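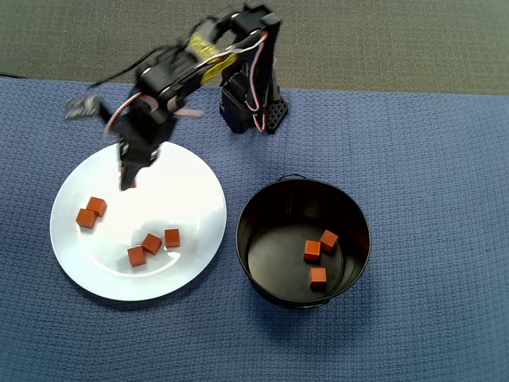 The Clillis desktop arm kit was reviewed over one term by the Usmani Robotics Club, a student organization that meets on Wednesday afternoons and accepts members with no prior experience. The review was requested by the school's equipment office ahead of the next purchasing round and is shared with other clubs in the district. The kit is a small servo-driven arm with a gripper, mounted on a perforated black base. For most of the term, members worked on a single sorting exercise, with small orange-red cubes divided between a white plate and a black pot set side by side on a blue mat. The findings below apply to that kind of work and should not be read as a judgment on heavier tasks.

Contents and assembly

The club purchased 2 kits. Each arrived with the servos, brackets, base, fasteners, controller board and a printed guide. No parts were missing from either. Assembly took the older members two meetings and the newer members closer to four. The guide is clear up to the shoulder joint and becomes difficult after that point, chiefly where the drawings show the brackets from behind without saying so. One group installed the elbow servo a quarter turn off and did not discover the error until calibration, when the arm refused its home position.

Clubs are advised to center every servo before attaching it. The guide does mention this step, but on a page that follows the assembly instructions.

Wiring

The wiring is the weakest part of the design. The leads supplied are longer than they need to be, and they stand away from the arm in loops at the joints. In the third week a loop caught on a bracket during a wide turn and pulled a plug out of its socket. There was no lasting damage. The manufacturer supplies neither clips nor sleeving, and a kit at this level should include both. Members also found the plugs stiff, and several of the younger students asked for help in removing them.

Software

The kit is supported by Vuvum, a free control program installed on the club's laptops. Vuvum allows positions to be recorded by hand and played back, and it also accepts short scripts. The recording mode was well received. A new member could produce a simple pick-and-place routine by the end of a first meeting, and this did a good deal for attendance.

The scripting side is less complete. Error messages are given as numbers, and the list explaining them is found only in the online manual. Error 3787 appeared so often in the early weeks that members wrote its meaning on the whiteboard: a joint has been asked to move past its limit. The program also loses its saved positions if it is closed while the arm is powered, a fault which cost one group most of an afternoon's work. The club now saves to a separate file at the end of each exercise.

Performance in the sorting exercise 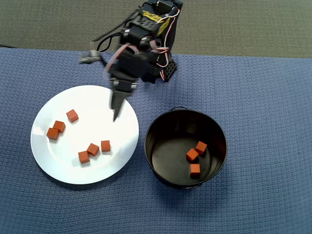 The gripper above the rim of the plate, with cubes on the plate and in the bucket.

The exercise requires the arm to take up a cube from one container, carry it across and release it in the other. Results depended heavily on how the cube lay. Cubes with clear space on all sides were handled well. Cubes resting against one another were harder, as the fingers tended to push one aside while closing on its neighbor. Members dealt with this in their scripts by adding a slow approach and a slight turn of the wrist, and the rate of missed grips fell noticeably.

The high sides of the black container presented a separate problem. A straight descent is required, and the recorded routines often came in at a slant and touched the wall. Groups that added a waypoint directly over the opening had much less trouble. The club regards this as a useful lesson in path planning -- more useful, perhaps, than an easier container would have been.

Repeatability was acceptable. After about 1952 cycles, as logged by the program across the term, one gripper had developed a small amount of play, and its fingers no longer met squarely. Tightening two screws corrected most of it. The remaining servos showed no wear that members could detect, although the shoulder servo becomes warm in long sessions and should be rested.

Comparison with earlier equipment

The club's previous arm dates from 2004 and remains in the storage cabinet. It is heavier and stronger, and its metal gears have outlasted three sets of batteries and several generations of students. It is also much slower to program, and replacement parts can no longer be obtained. The Clillis kit is the better choice for teaching beginners. It is not a replacement where a load of any weight must be lifted.

Recommendation

The club recommends the kit for introductory use, for groups of three or four students per arm. Larger groups leave some members with little to do. Buyers should set aside a small additional amount for cable clips and a spare gripper servo, and should plan on at least one meeting for calibration before any exercise is scheduled.

Scores, out of five: assembly, three. Wiring, two. Software, three. Performance, four. Value, four.

Copies of the club's calibration checklist and waypoint scripts may be requested through the equipment office. The kits are available for inspection during regular Wednesday meetings, by arrangement.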